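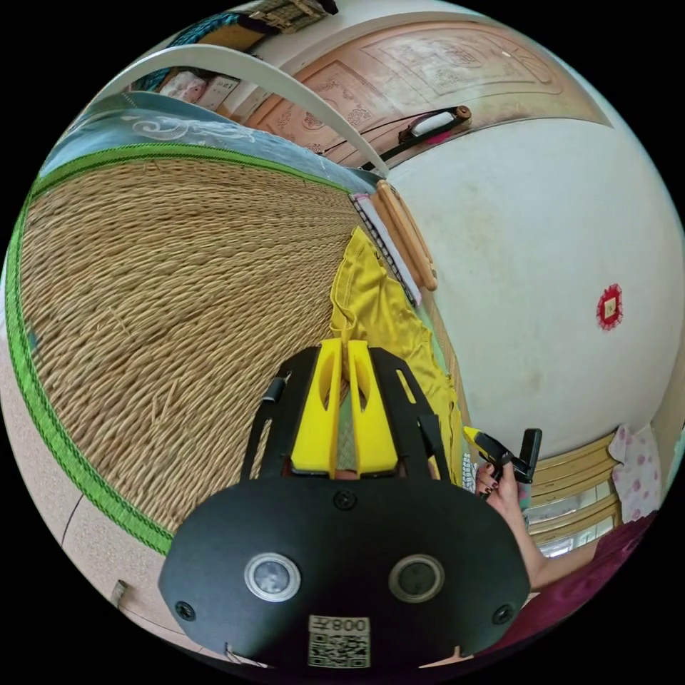 Why teach a robot by hand when you could just write the instructions down?

Try writing down how you fold a T-shirt! I had a go on the train up to Stisia and gave up at the second sleeve. The demonstrator I'd come to meet laughed when I confessed this. She has been recording household tasks for Vurno since August and has 2312 of them to her credit, most of them laundry. "You know it in your fingers," she told me. "You can't say it, so you do it and let the machine have the recording."

She started out on remote control, sitting at a desk and steering an arm with a pair of handles. She didn't love it. "There's a little delay, and you can't feel the cloth. I did 36 shirts in my first week and every one of them made me want to shout." The hand-held grippers suited her straight away (they call the project Handska, which she pronounces three different ways).

The first thing you learn is to slow down.
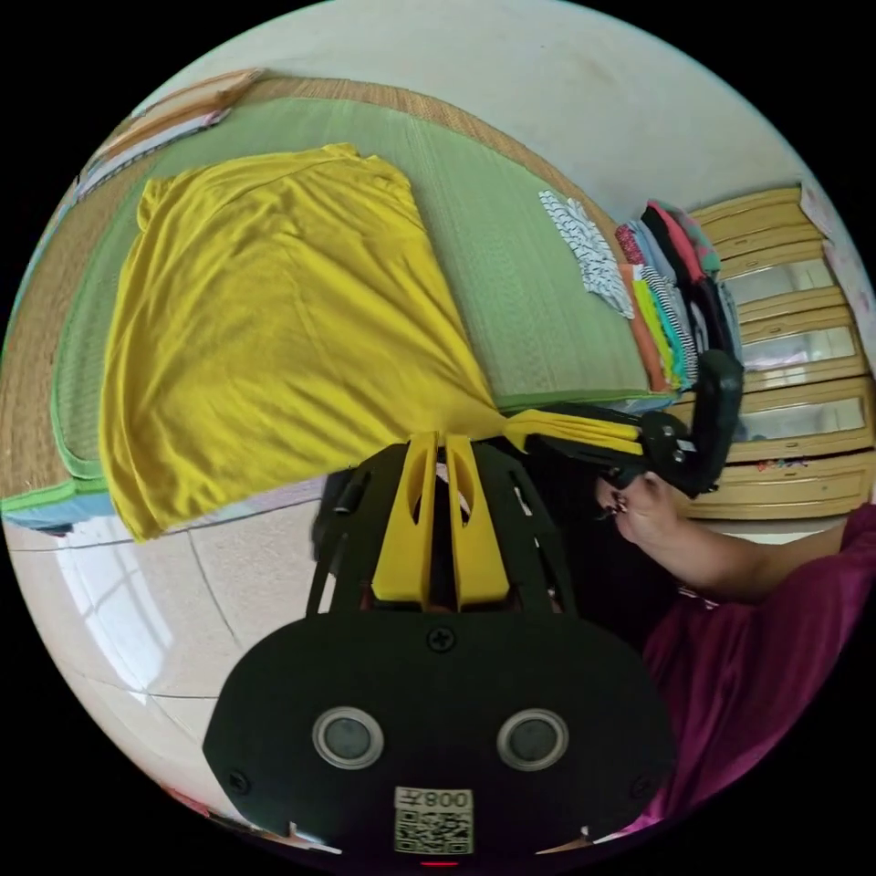 You also learn to stop fiddling, she says. At home she'll pinch a hem, let go, pinch it again and smooth it with her wrist. With two fingers on each tool there's no wrist to smooth with, so she picks her spot and commits. "If I dither, the robot learns to dither."

Do the bad ones get thrown out? Fewer than I'd assumed. A dropped sleeve that gets picked up again is worth keeping, she reckons, and the team at Hayat who train on the recordings have asked for more of them. What she does bin is anything where she forgot herself and used her bare hand.

I asked if remote control was finished, then. She pulled a face. "No, no. Anything hot or heavy, I'd want to be at the desk." She's back on the handles next month, for saucepans.

Comments (3)

knitonepurl: 2312 recordings and I still can't get my lot to fold one shirt

dovetail_j: We did remote control for a summer project. 394 tries at opening a drawer. The delay is just as bad as she says.

Marrowfat: Would have liked more about the desk setup, what sort of handles are they?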